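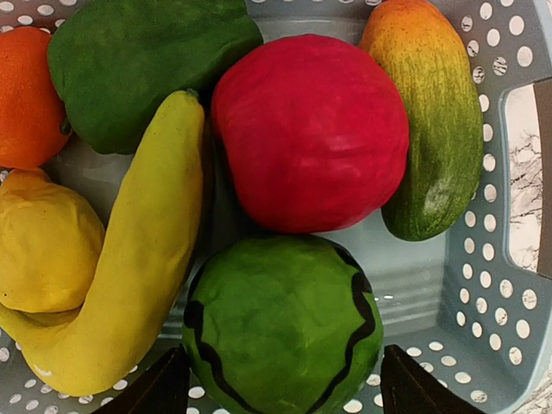 Gripper comparison, part 2. Part 1 was about the bench power supply and can be skipped unless you also have brownouts on the wrist motors.

Two finger sets under test on the same pair of arms. Set A is the stock Gosent parallel fingers, flat pads. Set B is the Bistgate tapered fingers, same mount, narrower at the tip. Both black, both easy to mix up in a drawer, so mark yours.

Task is picking toy fruit out of a plastic basket and putting it in a bag. Light parts, hard skin, very little friction. Real fruit is easier to hold and harder to clean up after.

The controller is a Gurkeck board per arm, firmware as shipped on Jul 20, 2018. I did not update halfway through. Please stop asking if I updated halfway through.

Run count so far: 600 picks on Set A, 600 on Set B. Operator drives with a leader arm. No learned policy in any of these numbers.

Set A dropped 175 of its 600. Set B dropped 47. I expected a gap, but I expected a smaller one.

Most of the Set A drops are round parts. The watermelon is the worst. With flat pads you get one contact line per side, and if you close a little above the equator the thing squirts downward as the force comes up.

Set B gets lower on a round part before it touches the neighbors. In a full basket that matters more than pad area. There is often no room for a thick finger between two fruits, so with Set A you end up pushing one aside first.

The banana goes the other way. Flat pads across the middle hold it fine. The tapered tips let it pivot, and then it hangs at an angle and catches the rim on the way out. Drops on the banana were about even between the sets, but Set B was slower.

Lemon, orange: no difference I would defend. Mango: Set B, slightly. The pepper has lobes, so anything works if you land in a crease.

Wrist camera notes. The fingertips are out of focus at the working distance on my lens. This is fine for aiming, bad for judging contact. If you want to see the pads touch, you need a shorter focus and you lose the bottom of the basket.

Also the wrist view gives you nothing on the other arm until it is already in your way. That is the job of the fixed camera. I tried running with the wrist views only and stopped after the second finger-to-finger tap. 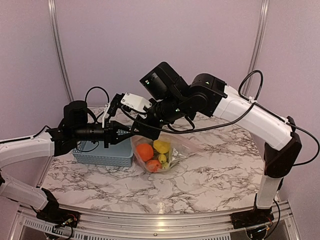

Handover spacing is where both sets need care. When the two grippers come together over the table, the tapered tips leave more clearance, but they are also easier to chip. I now hold a software limit on how close the tips can get and have the operator creep the last bit.

Cable routing: leave the loops large. I had them tied down close to the links at first and the wrist would pull up short near the end of its travel. It reads as a controller fault in the log and it is not one. Lost an evening on that.

On the bag. A clear bag is a bad target for a depth camera and not a great one for a person either. The mouth moves every time you drop something in. I lay it flat next to the basket with the opening to the side and accept the crumpling.

Log file for the whole thing is 1717 entries, which includes warmups, aborted runs and the ones where I forgot to reset the basket. The 1200 above are the clean ones. Raw file is up if you want to filter it your own way.

Ragnheiður Zoëga asked if grip force was matched. Yes, matched by motor current, not by a load cell. So matched as far as the Gurkeck current reading can be trusted. I would like to redo a subset with a real sensor.

Someone else asked about soft pads on Set A. Fair question. I have a strip of the Theodorakopoulos rubber here and it should fix a good part of the watermelon problem. It adds thickness though, and thickness was half the complaint.

For now Set B stays on both arms. If your parts are long and flat and not packed tight, Set A is cheaper and I would not talk you out of it.

Part 3 in August, rubber pads, same fruit, same basket. Mount drawings are in the same folder as the log. The screw holes on the Bistgate set are slightly oversize, so use washers.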